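Powell Street Notes: Sorting the Power Supplies

The annual review of household electrical accessories was completed in May. It had been deferred twice, and over that period the drawer assigned to adapters and extension cords had become difficult to close. The purpose of the review was to establish which items remained in service, to set aside any that did not, and to assign a fixed place to those retained.

All items were removed from the drawer and from the two boxes brought from the former residence in Evthorpe. Cords were uncoiled and inspected along their full length. Any cord showing a split, a flattened section, or discoloration near the plug was withdrawn. A total of 9 items were withdrawn under this rule and taken to the collection point at Molimholm, which accepts small electrical goods until 4 p.m.

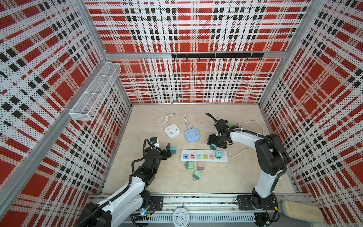
Page last changed: May

Color proved to be the most practical basis for sorting. The long power strip has outlets in orange, teal, yellow and pink, and the loose adapters include a green one, a pink one and one in mint green. It has been decided that each color will correspond to a room. Pink is assigned to the bedroom, teal to the desk, and green to the kitchen counter. The assignment of orange is pending.

The two cube-shaped sockets, one white and one light blue, will be kept for occasional use. The light blue cube has a button on top and is preferred for guests, who may wish to charge devices overnight. The white cube will travel.

Wall storage was also considered. A hook rail is suitable for cords that can be hung in a loose loop. A wire basket with compartments is better suited to adapters, which tend to collect at the bottom of any undivided container. Labels will be ordered from Maneo in a pack of 100, a quantity that exceeds present needs.

Readers are reminded that a power strip should not be plugged into another power strip. The next review will include batteries and light bulbs.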